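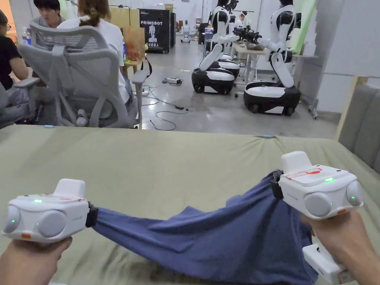 Re: Innings limits and the move to the bigger park

July 12, 2026

To the list,

I have read the replies from the past week and I'll try to answer the main points in one message. The original note is quoted first so people reading the digest don't have to go back and look for it.

> I'm writing as a parent of a left-handed pitcher on the Osman roster.
> He has been told he will be held to 37 pitches per outing for the
> rest of the season. Last year the same coaches let him go to 60. He
> is bigger and stronger now and his velocity is up. I don't understand
> why he is being asked to throw less at the point where he is throwing
> best. Two of the other clubs in the league don't seem to do this.
> Bedis had a starter go five full innings against us and he looked
> fine.
>
> Also, can someone explain how the decision gets made on who moves up
> to Stevoron in August? We were told it would be "based on
> performance" and I would like to know what that means.

First, the pitch limit. It was set in March, before anyone had thrown in a game, and it applies to every pitcher on the roster who is in his first year at the full distance. It is not a punishment and it isn't a judgment on how he is throwing. The mound at our park is regulation distance this year. Last year these same kids were throwing from the shorter one, and a count of 60 there was reached over a different kind of game, with shorter at-bats and more balls put in play early.

The coaches picked 37 because it comes out to two innings for most of our pitchers, with a little room for a long at-bat at the end. If a pitcher reaches the number in the middle of a batter, he finishes the batter. That has been the rule since the first game and it was in the handout. If your player was pulled with a 2-1 count on a hitter, as one parent wrote to me privately, that was a mistake by the bench and it has been raised with them.

On velocity: yes, several of them are throwing harder. I have watched most of the home games from behind the screen and you can see it. A pitcher who has gained a lot of speed in one year is the one the coaches want to be careful with. You are free to disagree, and a few people on this list do. What I would ask is that nobody arrange extra bullpen sessions on the side to make up the difference. The coaches plan the week around what they know about, and a pitcher who threw hard in the backyard the night before is one they don't know about. Please tell them.

On the Bedis starter, I was at that game too. Clubs set their own limits under the league maximum and we have no say in theirs. I also looked at the book afterward. He faced 15 hitters over the five innings, which is as few as you can face. We were swinging at everything. His count may well have been lower than people think.

Now the second question, about moving up.

Stevoron takes players from us and from Homau. They have 8 openings this August, and they have said they would like at least three of those to be pitchers. The rest depends on who leaves their roster. The list of names comes from our coaches, and the Stevoron coaches make the final choice after they have seen the players in person.

"Based on performance" was a poor way to put it and I'll own that, as I wrote the handout. What the coaches go by for pitchers is this:

Strikes. They want to see first-pitch strikes and the ability to throw a second pitch for a strike when behind. The radar reading gets written down but it is not at the top of the page.

Holding runners. This has been weak all season, for the whole staff. At Stevoron they run all the time. A lefty has an advantage here if he works on it, and so far I have not seen much work on it.

Fielding the position. Covering first, backing up home, getting off the mound on a bunt. We gave away the second Homau game on two bunts.

Being available. That means at practice, warmed up on time, and ready to pitch on the day he was told he would pitch.

Earned run average is not used. Our scoring of errors is too uneven for that, depending on who has the book that day, and the coaches know it. A kid who gives up four runs behind three dropped fly balls does not lose his place over it.

A couple of people asked whether a player can be moved up and then sent back. It can happen. It happened to two players last summer. Both of them played every inning with us after that, and one is with Stevoron now as an everyday center fielder. If your player would sooner stay here and play more, tell the coaches before the end of the month. Some kids should stay. There is a lot of sitting at the next level for the younger ones.

Other items, since I have your attention:

The field change. All remaining home games are at the larger park behind the school. The left field fence there is 15 feet farther back than ours and the foul ground is much wider. Outfielders should get there early enough to take fly balls before the other team needs the field. Parking is on the school side only. The gravel lot belongs to the church and they have asked us not to use it.

Baseballs. We are going through them faster than planned. The budget was for 200 for the season and we are well into the last of the boxes with a month to play. If your player has game balls in the bottom of his bag, please return them to the bucket, no questions asked. Scuffed ones are fine for batting practice.

Pitch charts. We need one more person to keep the chart on the road. It is a clicker and a sheet of paper. You sit next to the other team's counter and compare numbers at the end of each half inning. If the two don't agree, settle it then, because it can't be settled after the game. We had a difference of six at Bedis that was never resolved and we had to use the higher number, which cost us a reliever the next day.

Rainouts. The makeup against Homau has not been scheduled. They have offered a doubleheader of two five-inning games. With our pitch limit I'm not sure we have the arms for it, and I have asked for two separate dates. I'll post to the list when they answer.

If I missed a question from the thread, send it again with a new subject line. The old one is getting long and some mail programs are cutting off the bottom of it.

Roster and schedule coordinator
Osman Baseball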